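In Praise of the Lake Monster We Probably Don't Have
Thu 16 August

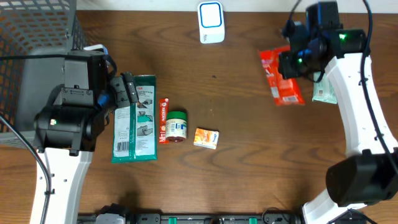
I love a lake monster. I love them more than ghosts, more than big hairy things in the woods, and far more than lights in the sky, and I want to spend a little time on why, since the Jernport sightings are going around again and people keep asking me if I believe in them.

Short answer: I don't think there is a large unknown animal in Lake Zorer. Long answer: I would drive up there tomorrow with a folding chair and a thermos, and I'd have a wonderful time!

For those who haven't followed it, the lake sits above the town of Jernport, and people have been reporting something in the water for longer than anyone has been writing the reports down properly. The usual version is a dark back, low in the water, moving against the wind. Sometimes there's a head. A few people have given it a neck, but the neck comes and goes depending on what was popular at the movies, I suspect. The local name for it is the Murín, and I've heard it said three different ways by three people standing at the same counter.

Now the thing that got me hooked. Most famous monster stories hang on one blurry photo, and everybody argues about the photo until they're sick of it. The Murín has almost no photos. What it has is a notebook. The boat rental place on the south shore kept a log for years where anyone coming in off the water could write down what they saw, and most of them wrote about fish, or weather, or how the oars were too short (they are too short). There are 2,288 entries in the copy I read, and a grand total of 16 that mention anything strange. I read every page of it one January when I was home with a bad cold, and it's one of the best weeks of reading I've ever had.

Sixteen is such a good number! If people were simply making it up for fun, I'd expect a lot more. If there was a huge animal swimming around out there, I'd expect more too. What you get is a thin trickle of folks who went out for perch and came back puzzled. Six of them don't even call it a creature. One just wrote "log? but it turned" and then a note about the price of bait.

I think about "log? but it turned" all the time. That's a person being careful. They had a perfectly good explanation, they wrote it down first, and then they wrote down the part that bothered them. I wish every paranormal report was done that way. So many of the ones I read online start with the answer and work backward, and by the second paragraph the witness knows the species and what it eats.

So what's in the lake? My money is on sturgeon for some of it and otters for the rest. A line of otters swimming nose to tail looks amazingly like one long animal with humps, and if you've never seen it, go find some footage, because it'll knock your socks off. Sturgeon get very big and look like they were left over from some other age of the world. Boat wakes are good too. A wake can bounce off a far shore and come back across flat water several minutes after the boat is gone, and there you are, staring at a moving hump with nothing around to cause it.

Some believers get mad when I say this. They hear "otters" and think I'm calling them fools. I'm really not. I have been fooled by a wake myself, on Gretden Reservoir, and I stood up in the canoe and yelled. I was certain for maybe ten full seconds. Those were great seconds! I wouldn't trade them. My cousin was in the front of the canoe and has not let it go.

And the skeptics bug me a little as well, I'll admit. There's a kind of skeptic who says "otters" and then closes the laptop. But look at all the things you'd want to know next. Are there otters at that end of the lake? Were there any back when the early entries were written? How deep is it off the point, where 4 of the reports come from, and what does the wind do there in the evening? I've asked about the otters and gotten two opposite answers. The depth question I still haven't settled, as the map I have only gives numbers for the marina side.

You could spend years on this and learn about fish, waves, old maps and how memory works, all from one monster. I've learned more about fresh water from chasing the Murín than I ever did in school. That's why I get excited when a new report pops up, even a bad one. This summer's was pretty bad (a shaky clip of what is plainly a duck, then another duck) and I still watched it over and over.

People sometimes ask if I'd be let down to have it solved for good. I don't think I would. If somebody hauled up an enormous old sturgeon off the point and it had the right back and moved the right way, I'd be first in line to look at it. And if it was something else, well, I'd need to sit down for a while.

Either way, if you're going up to Jernport before the season ends, go out in the evening when the water's flat, and bring your own oars if you can. Write down what you see before you talk to anyone else in the boat. Put the wind in, and the time. And if you get a log that turns, please, please send it to me.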